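Home > Work and Jobs > Changes at Work
Tags: automation, laundry and housekeeping, rotas, job worries

They've brought a robot into our laundry and I'm now its "process partner". Is this a promotion?

Posted by Theresia Thaler, 17/01/2023

I work for Zwahlen, who do washing and folding for guest houses and staff flats. There is no glamour in it. Things arrive in baskets, things leave in piles, and in the middle somebody finds a biro.

In October we were told that a system called Dreltitent was coming to "take the lifting and sorting off our hands". It has two arms and no conversation. What it has done to my hands is give them a clipboard. I used to get through 500 pieces on a decent shift. Now I put the basket where it can reach, stand clear, write down what it did with each item, and step in when it has a lump of three things in one grip and believes it has one. Then I do the folding as before, only later, because of the standing clear.

My line manager says I should think of myself as a process partner. I asked if process partners were on a different pay band and she said she would find out. That was before Christmas.

I'm not against the thing. My wrists have been better, I'll give it that. But I've spent whole mornings beside it waiting for it to be switched from one task to the next, with little to look at but its shadow on a pale panel, and I have caught myself wondering which of us is on a break.

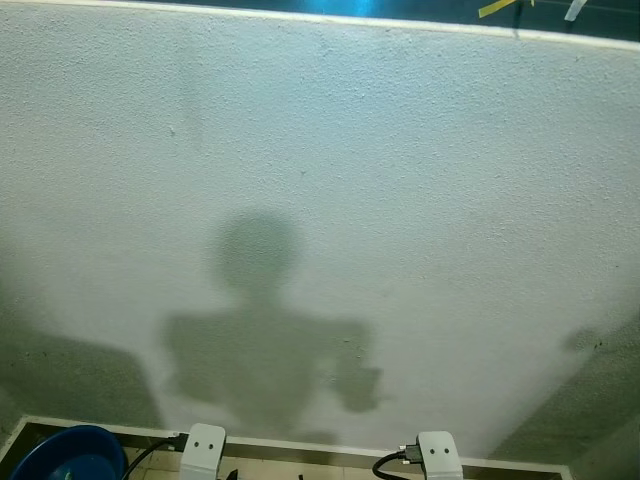

Veronika Strebel asks whether you have anything in writing about the new duties, as the answer depends on that more than on the machine.

No, nothing in writing. There was a slide. It had an arrow on it.

So what I want to know is: can they change what I do all day without changing the contract, should I be asking for more money, and has anyone been through this and come out the other side with a job? Our target is still down as 529 pieces a shift, which dates from before, and no one will say if that's me, the robot or the pair of us.

Veronika Strebel
Posted the same day

Right, a slide with an arrow is not a job description. I went through something close to this when our place put in the Gotness sorting line, so take what follows as experience and get proper advice on the legal side.

Start with your contract and read the bit on duties. Most of them have a phrase like "and other reasonable tasks", and employers lean on it hard. Whether a new task is reasonable depends on how different it is from the old one. Carrying a basket to a machine probably is. Recording and correcting a machine all shift, when you were hired to wash and fold, is worth a conversation.

Ask for that conversation by e-mail, so there is a trail. I would put in:

- what your duties are now, in a list, in their words
- who the 529 belongs to
- what happens to your figures when the robot is stopped
- what training you get, and whether it's in paid time
- the pay band, again, with a date you'd like an answer by

Keep your own notes as well. I wrote down every stoppage in a cheap exercise book, and when they tried to tell me my output had dropped I had the lot in front of me. They took the target down that afternoon. They didn't apologise, but they did take it down.

Also look at what is in the baskets. Ours did well with flat, separate things and badly with mixed clothing that had been shoved in together, and it was always a person who ended up pulling it apart. That work is real and it ought to be in your list. If they're calling it "assisting", ask for the hours to be counted.

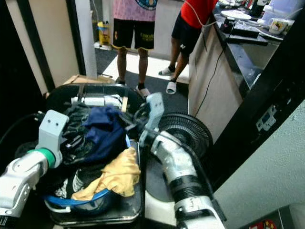
Mixed clothing in a black basket, with an arm on either side.

As for the job, I still have mine. It's duller in the middle and busier at the ends. Two people on my shift moved to deliveries and seem to like it, one left. I can't tell you yours will go the same way.

Plesuna
Posted two days later

just ask for 1,000 more a year and see what face they pull. worked for my cousin but he is in warehouses. also join a union if you havent

Theresia Thaler
Reply from the original poster

Thank you both. Have sent the e-mail with Veronika's list more or less as it stands, and have bought an exercise book. Line manager has replied that she will find out. I've asked her for a date this time.

Was this page useful? 564 people said yes

Print this page | E-mail this page to a friend

Contact us | Copyright of posts remains with their authors | Back to top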